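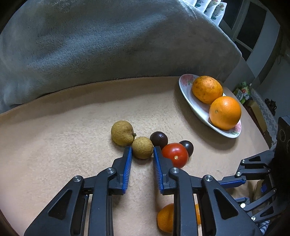
Kellora hand gripper

The Kellora is a hand-held two-finger gripper made at home or in shared workshops, used to record how a person picks things up so that the recordings can later be used to teach a robot arm. It was drawn up by members of the Brøndum workshop, a shared space with a handful of 3D printers and one decent drill press, and its files have been passed around freely since. It is usually grouped with low-cost research tools, though most of the copies made so far have been made by hobbyists and have never been used in research of any kind.

214 shares 38 comments

Background

The first version was meant as an end piece for a small bench arm called the Atitau. The arm proved too weak to carry it. The builders took the fingers off, fitted them to a handle and began using the tool by hand, and the Atitau has not been taken further. The project page describes this as a change of direction. Several people who had already bought motors for the arm described it differently in the comments.

The claim made for the Kellora is that anyone can collect useful teaching material in an ordinary room, without a laboratory and without owning a robot. The first half of that is fair. Whether the material is useful depends on a robot eventually being built with the same fingers, the same reach and much the same view of its work, and at the time of writing no finished arm has been shown doing anything with Kellora recordings beyond pushing a sponge across a worktop.

Construction

Most copies use black plastic links joined by metal pivot screws, with a ribbed pad on the inner side of each finger. The links run in parallel pairs so that the pads stay facing one another as the jaws open and close. Cutouts in the links save plastic and printing time. The project page says they also make the fingers springy in a helpful way, but gives no measurements to support this.

A full set of plastic parts takes 27 hours to print on the kind of machine found in a shared workshop. Assembly is listed as a job for one evening. Builders who have kept notes mostly report two, with the second given over to the pivots. If the screws are done up tightly the jaws stick, and if they are left slack the fingertips wander sideways and miss each other on closing. The instructions ask for "a comfortable fit", which has been read in many ways. A drop of thread lock on each screw, left overnight, is the usual cure and appears nowhere in the official guide.

The pads are printed or cast in a softer material. Blue is common only because the workshop had bought a large reel of it. Cast pads hold better but pick up fluff, and need washing in soapy water between sessions.

Use

The operator holds the body of the tool, reaches for an object, closes the jaws and moves the object somewhere else. A camera on the tool records the whole movement. Each attempt is saved as a short clip, and a set normally runs to 100 clips for each kind of object. Fruit is a favourite subject. It is cheap, it comes in many sizes, and it does not have to be made specially. A large orange and a cherry tomato ask for quite different openings of the jaws, and soft skins show straight away when the grip is too hard.

Critics have pointed out that fruit laid on a soft blanket or a rug is a kind test. The surface gives under the fingertips, so a badly judged reach does no harm, and round things are less likely to roll away than on a bare table. Results from hard surfaces are thin. One builder who repeated a set on a glazed tile gave up after 15 clips and posted only the remark that the grapes had gone under the cooker.

There is also the matter of the hand. A person using the tool makes small corrections at the wrist all the time without noticing them, and few cheap arms can do the same. Clips that look smooth may therefore be teaching a movement that the finished machine cannot make. The project page has carried a note promising to look into this since October.

Tristico version

A second design, the Tristico, keeps the linkage and replaces the handle with a lighter one. It has 6 fewer screws and is easier to hold for long periods. It also flexes near the trigger – enough that some owners have glued in a strip of aluminium, which puts back almost all the weight that was saved. Parts from the two versions look alike and do not fit each other. This has caused a good deal of wasted plastic, as the files were for a time kept in the same folder under nearly the same names.

Reception

Opinion among home builders is mixed. The Kellora is generally liked as a thing to make. It teaches a beginner about clearances, pivots and the limits of a cheap printer, and it is pleasant to squeeze. As a way of getting to a working robot it has a weaker record. The workshop's own list of finished builds contains many photographs of grippers and very few of arms, and the section headed "Trained behaviours" has been empty for most of its life.

Supporters answer that the recordings will keep, and that better arms will come along to use them. This may be so. The file format has already been changed twice, however, and clips made with the first version can no longer be opened without a converter that has to be asked for on the forum.

See also

Atitau bench arm
Parallel linkage
Tristico hand gripper

38 comments Share this article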